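Tufa: grasp planning for cloth and other floppy things

From the small software shop at Wasach, Driltville
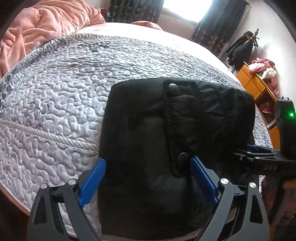
Folded black garment on a quilted bedspread, gripper fingers open on either side.

Hi, I'm Bereket Moges, and I wrote most of Tufa (the parts that work well on towels are Bhupendra Rathore's, and he'd like that on record). It's a planning package for two-finger grippers that have to deal with clothes, bedding and anything else that won't hold its shape. You give it a color stream and the gripper pose, and it gives you back a short list of grasps, best one first, with a width and an approach angle for each.

I started it because I was fed up with planners that want a nice rigid mesh before they'll talk to you. A folded shirt doesn't have one! So Tufa looks for edges, layers and fold lines, then works out where a finger can slide under without dragging the whole bedspread along. Patterned and quilted backgrounds used to drive it nuts, with every seam coming back as a hem. Version 20 has a new layer filter for that, and I'm pretty happy with it. Buttons and flaps get their own tag now too, so you can tell the planner to stay off them or to use them as landmarks when it folds.

What you get:

The planner itself, plus a viewer for stepping through a recording and seeing why a grasp was picked
205 sample recordings of everyday laundry on beds, tables and floors
Calibration for wide-angle lenses (please run this first, I mean it)
A plug-in for Turkach, our arm controller, if you use that
Two-gripper mode, where one side holds and the other side moves

It'll replan up to 24 times a second on an ordinary desktop with a decent graphics card. Laptops are slower, but fine for playing back recordings.

Stuff it's still bad at: black on black, anything sheer, and socks in a pile. Bright windows can be trouble too, so try fixing your exposure before you write to me about it.

A single seat is $40 a month and you can stop whenever you like. The next update is due in October, with sleeve handling if Bhupendra gets his way.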